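Brellus Hand-Held Gripper, Set-Up and Operating Guide
Section 8: Finger Faults and Loss of Tracking During Fabric Work

Revised Friday, May 8, 2020. Replaces the pages issued in February.

8.1 When to use this section

Follow this procedure if a finger stops short of full closure, if the trigger sticks, or if the session log shows fault code 61 (finger position lost). Code 61 is reported most often when operators fold or move clothing on a soft surface. Loose thread and lint collect at the base of the fingers, and the encoder then reads a false position.

CAUTION: Do not force a jammed finger closed by hand. Release the trigger and keep your free hand clear of the finger gap until step 3 is complete.

8.2 Clearing the fault

1. Stop the recording and lower the gripper onto a flat surface.
2. Release the trigger fully. If fabric is caught, open the fingers and draw the fabric out along their length. Do not pull sideways.
3. Switch the gripper off and wait 10 seconds.
4. Remove lint from the base of both fingers with the brush supplied.
5. Switch the gripper on and run the Brernico finger check. Both fingers must report the same travel.

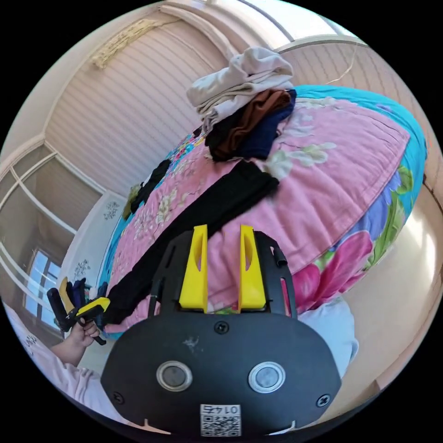 6. Resume with a single light garment before returning to a full pile. If code 61 does not come back, the session may continue.

Note: When two grippers are used together, carry out steps 1 to 5 on both units, even if only one has reported the fault. A recording made with one unit out of calibration will be rejected by the Shukla import tool — the other unit's data cannot be recovered separately.

8.3 If the fault returns

Take the gripper out of service and attach a hold tag. Do not loosen the screws on the rear plate. Send the unit to the Stoststead service desk with the session log and form 137, stating the type of fabric handled when the fault occurred.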